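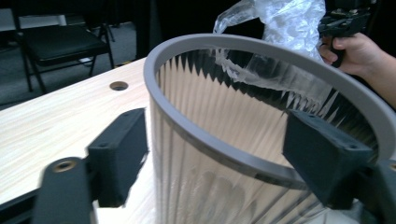
Figure 3. Rim and upper wall of the cylinder, close up. Grey rim, open top, narrow vertical lines down the wall.

4.2 Rim, wall and bag

The rim does most of the work in a bag-and-cylinder pair, so we start there. Earlier papers on small bins and tubs mostly report volume and height, and say next to nothing on the edge. In our notes the edge came up again and again. People pick the thing up by it, turn it by it, and fold the top of the bag over it. A smooth rim lets the film slide down in one go. A rough or cut one snags it, and then the bag has to be lifted off and put on again, often with a split near the top.

In Figure 3 the rim is smooth and the wall below it is not. The wall has narrow vertical lines all the way along, dark and pointed against the light on the far inside edge, pale where the overhead light falls on the outer side. For the purpose of this section we treat any wall of this sort as "lined", whatever it is made of. Material was logged seperately and is not used in the comparison below. Plain walls (buckets, tubs, the two Mutstead canisters) form the other group.

Two effects of a lined wall. First, air. Push a clear bag into a plain-walled cylinder and a cushion of air stays under it, the base of the bag rides up, and the first items dropped in sit far too high. With a lined wall this was less of a bother, though it depends how open the lines are and we did not measure that well enough to say more. Second, friction. Film clings to a plain wall and moves in jumps. On a lined wall it touches at the high points only and moves more evenly - until a corner of the bag finds a gap, and then it stops dead.

The Hodmont log has 310 fittings in all, done on an ordinary desk-height table. Each was marked as clean, refitted or given up. A fitting was clean if the bag reached the base and the top fold stayed over the rim when the cylinder was tilted. Refitted means taken off at least once. Given up means given up. There was a time limit in the first version of the protocol but it made people rush and tear things, so it was dropped before the main run. Fittings done under the old rule are not in the 310.

Bags were the clear kind sold on the roll under the Brillarix name, all from a single box. Used bags were kept back and used again until they split. This matters. A new bag comes off the roll flat, with sharp folds, and the two sides stick together so that opening the mouth takes longer than anything else in the task. A crumpled bag opens easily but you lose the mouth. It has to be hunted for in the heap of film, and on clear film there is no printed edge to help. We had not planned for this and have only a tick box for it ("mouth found: yes / no / late").

Table surface also has a part in it. On a light wood top a clear bag is hard to see properly, the grain shows through and the folds are only visible where they shine. A dark cloth was tried for some of the pilot fittings and made the film much easier to read, but it also stopped the bag from sliding, so the cloth went. Bags that spread over the near edge of the table were left as they fell and the person began from there. We did not straighten anything between fittings.

Position of the cylinder was left free. Most people stood it near the middle of the table and worked on the film in front of it, which keeps the near edge clear for gathering but means reaching over the bag to get at the rim. Setting it to one side is quicker in principle. Hardly anyone did it. In the view that closes this section the cylinder stands upright near the centre, open end up, and the bag is still in a heap in front of it with a fold pinched up on the right. A fold taken in the body of the film like that says little on its own as to where the mouth is, and such moments were coded as "gather", never as "open", even if the next move went straight to the rim.

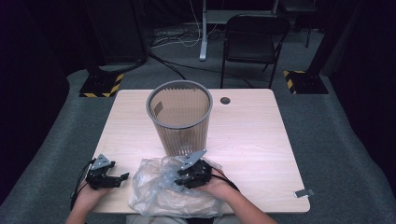 4.3 Coding of the gather stage

Gather starts at the first contact with the film and ends when the mouth of the bag is held on both sides. Smoothing counts as gather. So does shaking. Lifting the whole bag clear of the table to let it drop open was given its own code after the pilot, as it is a different way of going about it and tends to skip the search for the mouth altogether.

We used the Amoah scheme for hand contacts with 3 changes. Touches on the table are ignored. A pinch and a full grasp are kept apart, because film held in a pinch slips more. And contact with the rim is coded by side, inner or outer, or both when it is held across the edge as in Figure 3. Rim contact on the inner side alone was rare and is pooled with "both" in the tables.

Pauses were the awkard part. A still hand on the film might be holding it or just resting, and from above the two look the same. Such pauses were coded as holding if the film was visibly taut, otherwise as rest. Where the coders disagreed the stretch was left out.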